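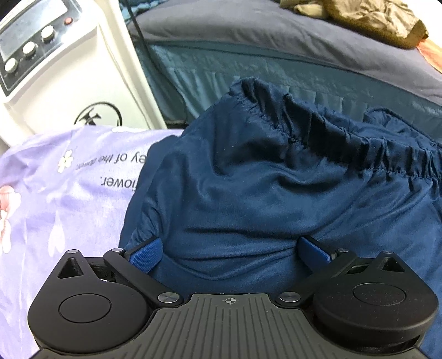 *Navy blue garment on a lavender printed cloth*

# Setting up a trail camera for foxes and owls

I got my first trail cam in June and spent the first month collecting 400 pictures of the same fern. So this is how I do it now, out on the Trarkley side of the creek.

## Pick the spot

Walk the area in daylight and look for droppings, tracks in mud, or a narrow path pushed through the grass. Foxes love an edge, like where woods meet a field. For owls, look for whitewash and pellets under a big old tree, then find a low post or stump close by. Mine is an old fence post and a barred owl lands on it most weeks!

## Mount it

1. Strap the camera at knee height for foxes, chest height for an owl post.
2. Face it north if you can. Sunrise will set off the sensor over and over.
3. Angle it along the path, so the animal walks toward you (side-on shots are mostly tails).
4. Clip any grass or twigs within 10 feet of the lens.
5. Do the walk test. Crawl if you're after foxes, it feels silly but do it.

## Settings

I use three-shot bursts with a 13 second gap, medium sensitivity, and the infrared flash on low. High sensitivity ate my batteries by Wednesday. Check the clock too. Mine was set to p.m. instead of a.m. for weeks and I had foxes out at lunchtime, supposedly.

## Leave it alone

Two weeks, minimum. Don't bait it, and stay well back if you find a den or a nest. Hamish Lockyer, who got me into this, goes a full month between card swaps and his last card had 1551 files on it. I can't wait that long.

Next up, sorting the files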